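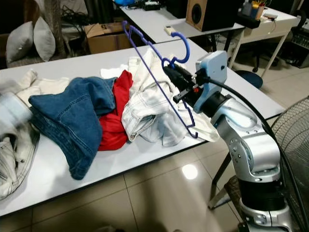
Diary > Elections > August 2025

Spent most of Saturday morning with the sample ballot for the Cladum water district, and I have opinions! It's a ranked ballot this time, our first one, and there are 15 names on it for two seats. Fifteen! I've lived here 17 years and I could tell you something useful about maybe four of them.

So I did what I always do and started from the bottom. Crossed off the ones who want to sell the Volis reservoir land (no thank you), and that got me down to a number I could hold in my head. Then I got stuck. My first choice is the retired pipe engineer and I don't think she has a prayer. Under the old rules I'd have sighed and gone with the safe name, same as I did last time, and felt a bit grubby about it. Now I can put her first and the safe name second, and if she drops out my vote moves along. I read that part of the leaflet three times to be sure - it's not well written.

Last time the second seat went by a hair, with only 1037 ballots turned in for the whole district. That's fewer people than go to the Pomosus street fair.

Walked down to Jiang for noodles afterward and the whole counter was arguing about it. One man plans to rank just one name and leave the rest blank, on principle. I asked what principle and he said he'd think about it. The woman next to him is ranking all of them, right down to last place, so she can put her old landlord there.

Ballots get mailed in October, so I have time to change my mind. Still can't decide on third. Might go to the candidate night if it isn't raining.

Last updated: Sunday evening

Contact | Back to top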